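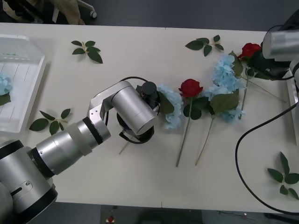
Both arms at the flower table, open day at Skovberg

Subject: Re: [packing-automation] Anyone going to the Skovberg open day?
To: packing-automation list

Hello all,

I was there, and I promised two people off the list that I would write something, so I answer to the earlier message below and everybody can read it. I have put my answers between the questions, as far as I have answers.

> Our company packs cut flowers and dry stems for supermarkets, 54
> people in the high season, and my boss has seen the invitation from
> Skovberg for their open day in March. He wants to know if it is worth
> the trip. I have been to several of these events and mostly I saw an
> arm that moves a cardboard box from left to right. Do they handle
> anything soft this time?

Yes. One of the stations was flowers, and it was the reason I stayed until the doors closed. The table was white and quite plain, with two silver arms reaching in from opposite corners and a black gripper on each. On the table were red roses and pale blue hydrangeas with long thin stems, and some artificial leaf sprigs lying in between them. There was a white tray at the left side for the flowers.

There was also an arm with boxes, of course, near the coffee. I did not look at it for long.

> Which arms are they using? The invitation says only "Arneo cell" and
> I do not find anything on the Arneo web site which is newer than two
> years.

Arneo builds the cell, meaning the frame, the safety part and the cabinet, and the arms are bought in. I asked for the model and the answer was friendly but not very clear, so I prefer not to write a name here and be corrected later. The planning software is called Seok. It is their own, and they told me that they do not sell it without the cell. This will be a problem for some of you. We already have two arms from another project standing in our hall, and I would have liked to try the software on these first.

> How do the grippers take a stem? In our tests we always had the same
> trouble, the finger closes nicely on the stem and then the head is
> heavy and turns down.

This was my question too and I spent most of my time on it. The fingers are curved, and they come down over the flower from above. They try to grip the stem close below the head, so there is not much length for the weight to turn. With the rose it went well in most of the tries I watched. With the hydrangea it is harder, because the head is wide and the leaves come between, and the fingers can press into the little petals before they find the stem. I saw one hydrangea come up nicely and then turn slowly like a door, exactly as you describe. The operator only said "yes, this happens" and started the next try. I liked him for that.

Sometimes the gripper takes the leaves in place of the stem. In the picture you can see that the right one has its fingers on the green close to the rose. For a demonstration this is no drama, if the flower comes along. For our product it would be one, as the customer pays for the leaves too and they should not look as if somebody has sat on them.

> Is it really two arms working together, or two arms which work one
> after the other on the same table?

Mostly beside each other. Each arm has its own side of the table and there is a zone in the middle where only one is allowed to enter. I asked to see a handover from one gripper to the other, and they tried it for me three times. The first time was very good. The second time the stem was let go too early, and the third time Seok stopped both arms for safety, and we waited a while until it was started again. They said the handover was not in the program of the day and that I should not judge it. So I do not judge it, I only report it.

> What about numbers? My boss will ask for picks per hour and I would
> like to give him something better than "it looked fast".

It did not look fast, so you cannot write this to him in any case. They had a poster on the wall with two numbers. One was 1,741 attempts with loose flowers on this table since they began. The other was 129, the picks per hour on the best day, with roses only and one arm. I asked for the number with mixed flowers and it was not on the poster. I also asked how many of the 1,741 were successful and I was told that it depends on how you define it. In my opinion an honest percentage would help them more than a poster, even a low one, and I wrote this on the feedback form.

For comparison, a trained person on our line does many times more than this, and she also turns the flower so that the good side looks to the front. Nothing I saw on the day did this last step. They call it "presentation" and it is planned for a later version.

> Last question. Did they show how the cameras find the stems when the
> flowers lie over each other? With us the vision was always the first
> thing to fail.

A little. The screen with the camera view was turned to the operator and visitors had to stand behind him to look, and there was place for two persons only. Seok draws a line along each stem it believes in. When the stems lie separate, the lines are very good, also for the thin ones. When they cross, it sometimes follows the wrong stem after the crossing and the line ends at the wrong head. The leaf sprigs are on the table for this reason, I was told, so that the software learns to leave them alone. While I was watching, one of them was picked up two times.

I asked if they had tried it under the light of a real packing hall. We have windows in the roof, and in the afternoon the sun goes over the belt, and this has killed one vision project for us already. They have tried it at one customer, Ledix, who pack bouquets, and there they had to build a cover over the table. They do not have pictures of it to share. If somebody from Ledix is reading here, I would be very happy about a message, also a private one.

Some practical remarks for those who think about going next time:

The flower station had four time slots and you must put your name on the paper at the entrance. I did not know this and got into the last slot only by luck. Go there first and drink coffee after.

Parking is behind the building, and the sign is only visible if you come from the station side.

The talk in the big room was a sales talk. The technical people stay at the tables and they do answer if you ask a concrete question. Bring your own stems if you can. A visitor from a seed company had dry grasses with him and they let him put these on the table for a few tries. Grasses did not go well at all, the fingers closed and the stem slid through, but we all learned more from this than from the talk - me at least.

About your boss: I would say it is worth the trip if he wants to know where the problem stands today. If he wants to buy something for the next season, I would save the train ticket. We will not order now. I have asked Arneo for a test with our own flowers, with our lengths and our leaves, and they have said yes in principle but gave no date. When it happens I will write here again, and I will count the successful picks myself.

One thing I forgot to ask is how long the finger surface lasts and what a new set costs. If another list member was in one of the earlier slots and knows this, please answer to the list and not only to me.

Best regards to all, and sorry for the long mail

> Thanks in advance, also for short answers. I have to tell him before
> the end of the month.

I see now that this line was still standing at the bottom. I hope it is still in time.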